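Omer, the replay tool, and a week of left and right

So the new version of Omer is finally in a state where I don't wince when I open it. Omer is the little tool I've been writing at Planus to line up recordings from our two hand-held grippers, check them, and cut them into pieces the training code can eat. It started as one Python file. It's now a lot of Python files, and I'm fond of most of them.

This month was all about left and right. Each gripper writes its own video and its own stream of finger widths, and the two have separate clocks that don't care about each other one bit. If you're training a policy to fold clothes with two hands, a small slip between them is poison. The model sees the left hand closing on a hem while the right hand is still somewhere in the past, and then it learns a lag that was never there (and then Shivam Pant comes over to my desk with a plot and a sad face).

My first try at fixing this was to match finger motion. Ask for a few quick open-and-close moves at the start, find the spikes in both streams, slide one until they agree. It's fine on paper! But people forget the moves, or do them with one hand, or start them before the second recorder is running. Out of 948 clips in the January batch, 124 had no clean spikes on one side. I wasn't going to throw those out, so I went looking for something else to hold on to.

What I ended up with is in two stages. First a rough match from the motion sensors, which gets you close. Then a fine match from the video itself: Omer tracks points on the room in both views, solves for where each gripper is, and picks the offset that makes the two paths fit together best. Mudassar Marwat had already written a solver for Arboleda, our older mapping project, and I stole nearly all of it with his blessing.

Cloth makes this much harder than it sounds. The points you track have to stay put, and a bunched-up sleeve does nothing of the kind. My early version adored anything with a busy print, so it would grab hold of whatever was being handled and decide that the whole room had moved. 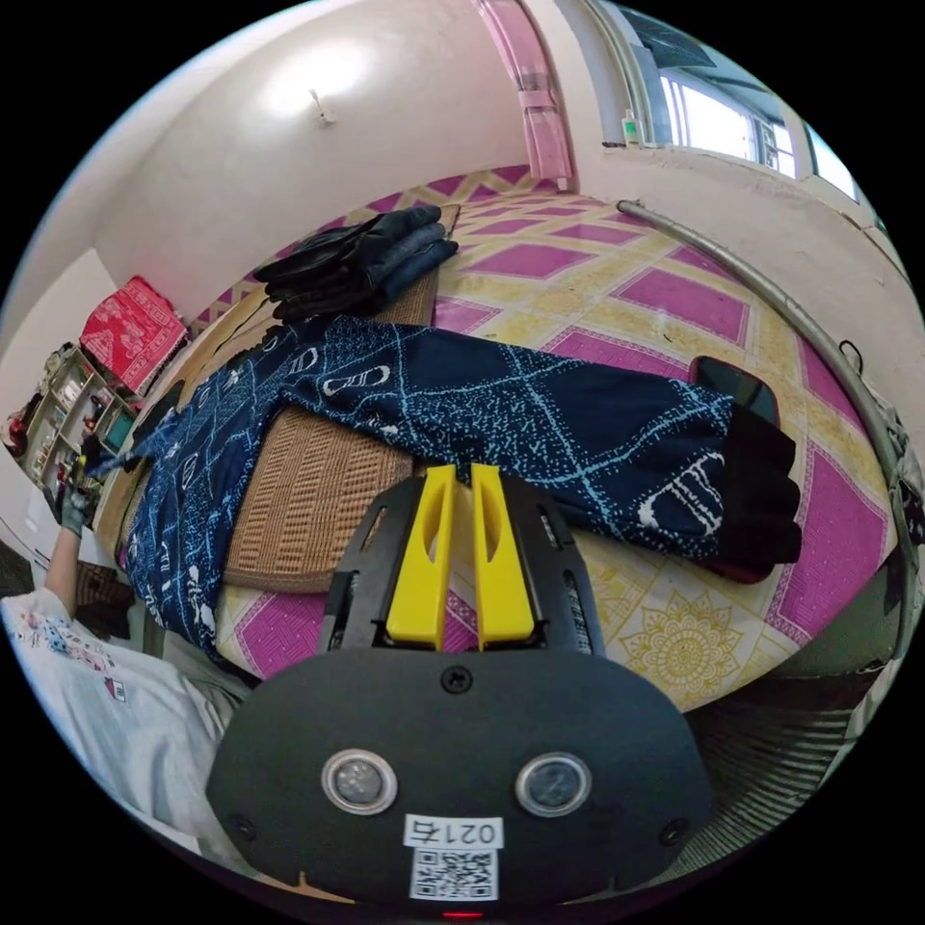 The label on the gripper body ends in 右 for right and 左 for left, with the same 021 in front.
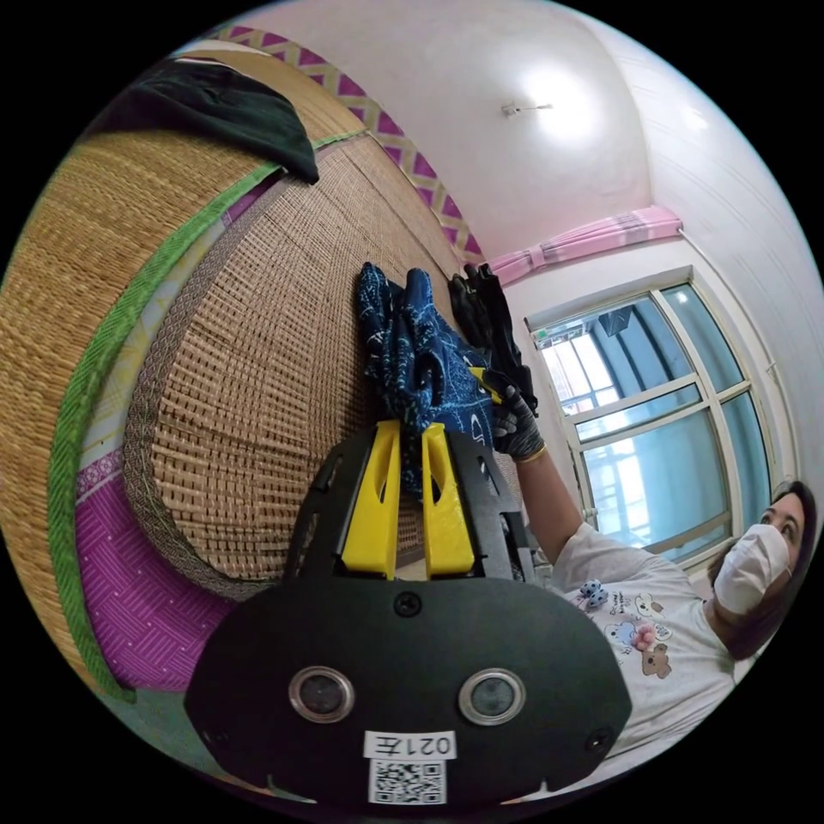

So now there's a mask step before any tracking. It throws away the gripper body and fingers, which is easy because they always sit in the same part of the view. Then it throws away hands and arms, plus any cloth near the fingertips, which is not so easy. I spent two days on a clever segmentation thing before giving up and using a plain cutoff on how well each point agrees with its neighbors over time. Points that wander off on their own get dropped. It's dumb and it's fast and I love it.

The other thing that bit me was the lens model. With a fisheye view you can't pretend the edges are straight, and my first pass cropped them away to avoid the trouble. Bad idea - the edges are where most of the still stuff lives! Window frames, door frames, shelves, all the nice boring corners a tracker likes. Once I switched to a proper fisheye projection and kept nearly the full circle, 834 of the 948 clips lined up without anyone touching them. The rest go in a queue with a slider, and you nudge the offset by hand until both views agree. I made the slider keys J and K, which Shivam hates, so there's now a config option.

Omer also reads the QR code on the body to work out which recording belongs to which hand. Before that we trusted folder names. I found 4 sessions where left and right had been swapped at upload, and those had been sitting in the training set the whole time, happily teaching the policy to reach across itself. I re-sorted them and kicked off a fresh run on Orkeva (our cluster, which was in a mood and made me wait).

Still on my list: the finger width stream drops samples when the disk is busy, and right now I fill the gaps with a straight line, and that's a lie whenever the fingers close fast. Mudassar thinks we should read the width from the video instead, since the fingers are always in view anyway. I think he's right and I also think it'll eat my whole next week. There's a branch for it already, with one commit and a function called fix_me_later.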